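Notes from my fantasy season, Sturkico game, all posts in one place

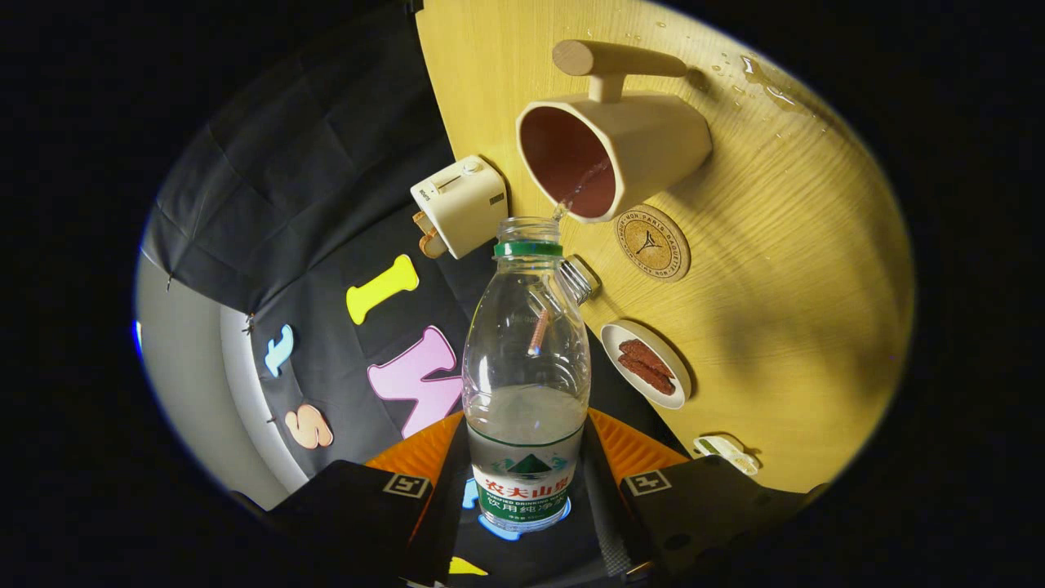 Page last changed: 23/11/2005

I play the fantasy game of the Sturkico league again this season and some people asked me to write how I choose my team. I will put it here in short posts. English is my third language, please be patient with me.

First the rules, for those who do not know them. You have 100 credits and you must buy 18 players. Every round you name 11 of them, and the rest sit on your bench. The bench gives you nothing, unless a starter of yours did not play any minutes at all.

If your starter played only the last minute of the match, he played. Your bench man stays on the bench. I lost a nice score in this way in the autumn and I was angry at my computer for an entire evening.

The best player of each match gets a bonus of 4 points. The person who writes the official match report chooses him. So it is a human decision, and the humans who write match reports like goals.

This is the first thing I want to say about the bonus. A defender with a very good match and no goal will almost never get it. A striker with a bad match and one lucky goal gets it often.

Before you tell me this is unfair: I agree, and I wrote to the game office last April about it. They answered politely that the rule will stay.

So let us talk about who is worth the money in the winter part of the season.

Dallau. Everybody wants their forwards and I understand it. They scored in every home match so far. But look at the prices. If you buy both forwards, you will have to fill the defense with boys who never leave the bench.

I have one Dallau forward, the taller one. He takes the penalties. I am not sure he is the better player of the two, but in this game a penalty is a goal like every other goal.

The other one runs more and gives more passes. For a real coach he is probably more useful. For us he is expensive.

Somebody wrote to me that the tall one will lose the penalties after his miss against Sketach. I watched the next match with this question in my head, but there was no penalty in it, so I can't tell you anything.

Sketach. They are difficult to understand. At home they defend very deep and they often keep a clean sheet. Away they try to play a different kind of soccer and they receive goals like a school team.

My advice with Sketach is to own one defender and use him only in the home rounds. He is cheap enough. You must remember to take him out when they travel. I forget this too often, so now I write it on the calendar in the kitchen.

Their goalkeeper is a separate subject. He makes many saves, and in this game saves are worth something, so even with two goals against him he can finish with a normal score. I had him the whole last season and I have no complaints.

A correction to the post about the Sketach goalkeeper: a reader tells me that the saves are counted only if the ball was going into the goal. A cross that he catches is not a save. Thank you, I had this wrong for a long time.

Rana. I know, I know, they are near the bottom. But please read a little more.

Rana have a midfielder who takes all the free kicks and all the corners. When your team is weak, you still have corners sometimes. He has more assists than any midfielder of Dallau, and he costs half of the price.

He is also never rested, I think they have nobody to put in his place. For our game this is worth a lot. I prefer an average player who is on the field every round to a very good one who plays when the coach is in the mood.

The danger with him is the yellow cards. He complains to the referee about everything. A yellow card takes one point from you and after several of them he will miss a match. I look at his cards before every round.

Other than him I would not touch Rana. The defense is very cheap and it is cheap for a reason. I tried their left back for two rounds and he gave me a negative score in both.

Now a bit about transfers, this was the question I received the most.

You may change one player after each round for free. If you change more, you pay with points. Many people pay with points in the first weeks, they see a name that scored twice and they must have him immediately.

I did this in my first season. I changed so much that I paid more points than my new players brought me. At the end of the year I calculated it on paper and I did not show the paper to my brother, who plays also.

What I do now: after a round I don't touch the team until the evening before the next one. By that time you know who was injured in training and who is suspended. Also your head is more quiet.

The free change does not save itself for the next round. If you do not use it, it is gone. So if there is nothing big to repair, I use it to improve the bench.

About the bench. My goal is that every man there plays for his real club at least from time to time. A bench with names who never play is money lying on the floor.

I had a question about the captain. The captain gets his points doubled, and you may choose a new one each round. I give it to the Dallau forward when they are at home. When they are away I look at the weakest defense of the round and I take someone who plays against it.

Usually this means someone who plays against Rana. I am sorry for Rana. They have a beautiful stadium near the river and I would like that they stay in the league.

Do not make a goalkeeper your captain. I have seen it work for a man in my group and he talked about it for a month, but please do not.

The winter fields are also something to think about. After the first snow the games in the north of the league have fewer goals, at least this is my feeling from the past years. I did not check it with the numbers. If someone has the old results in a file, I would like to have a look.

If my feeling is right, it is a good moment to move some credits from attack to defense. I plan to sell my second forward and buy a right back from Dallau. He goes forward a lot and nobody in my group owns him yet.

I wrote "nobody owns him yet" and in the same hour two people from my group bought him. I should learn to write these posts after the deadline.

Prices: they change slowly. A player who scores goes up a little after some rounds, and when you sell him you get only a part of the difference. I would not build a plan on this. It is pleasant when it happens, but you are not a bank.

To the person who asked if I use some program for all this: no. I have a notebook with squares. On the left side there are the names and on the top there are the rounds. A cross means that he did not play. It is easy to see who has too many crosses.

To the other person, who asked which place I have: I am in the upper half of the general table and second in my group. The leader of the group has both Dallau forwards, so you can say that he does not follow my advice and he is doing well with it.

He is lucky with his defenders, in my opinion. He would say something else.

Next round, my plan: Sketach defender in, they are at home. Rana midfielder stays, he has still one card before the suspension. The captain is the Dallau forward if he trains normally. I heard something about his ankle but the club wrote nothing on their page.

Added later: he trained. He is the captain.

Please remember that the deadline is one hour earlier this round. The first match was moved to the afternoon, the lights at the Sketach field are under repair. I would set an alarm.

I will write again after the round about the right back and whether he was a mistake. If you have questions about the rules, send them before that and I will try to put the answers in the same place.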